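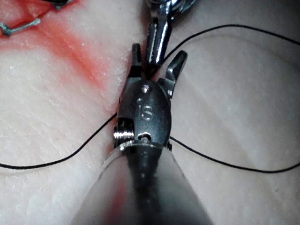 Monday, May 20, 2024

Filed under: house, heating

The gas meter reading for the year is in. We used 1,617 cubic metres in the twelve months before I changed the boiler settings and 249 fewer in the twelve months after. The winter was milder, so part of that is weather. I have not corrected for degree days yet and may not bother.

The change was to flow temperature. The installer had left it at 75 °C, which is common and too high for a condensing boiler. Condensing needs the return water below 55 °C or so, and at 75 °C out ours came back at 63 °C. I brought the flow down to 60 °C in March last year, then to 55 °C once the radiators were balanced.

Balancing took two evenings. Shut every lockshield valve, open the furthest radiator fully, then work back towards the boiler until each shows the same drop between inlet and outlet. The back bedroom needed barely a quarter turn. The hall radiator has never balanced properly and I suspect sludge.

Hot water is a separate setting on our boiler. It stays at 60 °C at the cylinder – do not lower that one.

Hélder Carrilho asked whether the house heats more slowly in the mornings. It does, so the timer now starts at 05:30. Next job is the hall radiator, which will have to come off the wall.

4 comments
Share 11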